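Reviews > Robot Arms > Add-ons > Brustby FAQ

Brustby Tabletop Package: Your Questions

Brustby is a pick-and-place package from Ikura, sold in North America through Zason. You get the software, a wrist camera mount, a set of practice objects and a setup call. The sales page says it will teach an arm you already own to handle "everyday items" with no programming. We get a lot of mail asking if that is true. The short reply is "some items, on a good day," and the longer one follows.
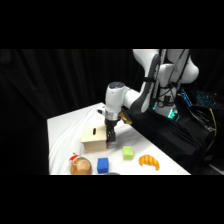 By Yeo | 7/1/21

What does it cost?

$1,140 for the package. The arm, the gripper, the laptop and the table are all yours to supply. Zason lists a "starter price" that is lower, but it leaves out the wrist camera mount, and the software won't finish its setup without a wrist view. I would treat the starter price as an ad.

What do I get to practice with?

Foam blocks, toy food and a light wooden box. Soft things forgive a bad grip. Foam squashes a little when the fingers close too hard, and a toy croissant doesn't care if you drop it. If your real job is glass jars or bagged screws, a good score on these will tell you very little. I asked Ikura for results on hard, slippery parts and was sent the brochure again.

Is it true that there is no programming?

Yes, in the sense that you don't type code. You do have to show the arm each task by hand, over and over. Ikura suggests 300 demonstrations per task. I did all of them for a single task and my shoulder noticed. Somebody on your staff will be paid for those hours, and they are not on the price sheet.

How well does it work once it's trained?

I ran 1,140 tries over June — yes, the same number as the price, which is how I remember it. 

Blocks in the open were the easy part. A block lying right beside the box was much harder, and the arm would often wait above it or come down on the wrong side. Lids and handles were worse again. Ikura quotes a success rate in its ads but does not say which objects or how far apart they were, so I can't compare it to mine.

Why two cameras?

The fixed one sees the whole table and the wrist one sees what is near the fingers. Close to the table, the gripper hides a fair amount of its own work from the wrist camera, so the software leans on both. If you bump the fixed camera, redo the calibration. The manual calls this "a quick step." It took me most of a lunch hour the first time.
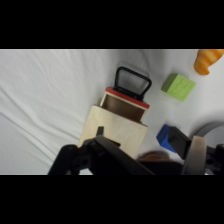 Wrist camera view with the wooden box open and the blue block at the gripper.

Does the table covering matter?

More than Ikura lets on. A plain white cloth makes bright objects easy to pick out, and that is how I tested. Wrinkles throw soft shadows, and I'd like to know how much those confuse it, but the manual has one line on the subject: "use a suitable surface." A patterned bench top made things plainly worse for me.

How long does it last?

The finger pads are rated for 2,000 grips. That sounds like plenty until you add up the demonstrations and the test runs. Spare pads come only from Zason and were out of stock when I checked.

Can I get my money back?

Within the trial period, if the software has not been activated. You can't try the software without activating it. Make of that what you like.

What is error 1411?

The two camera clocks have drifted apart. Restart both cameras, then the software, in that order. Doing it the other way around brings the error back.

Would you buy it?

For a classroom or a lab bench, maybe, if the hours are free. For a packing line, no. Ask Zason to run your own parts on your own arm before you pay, and ask to see the failed tries too. They told me they can arrange a demo — with the practice objects.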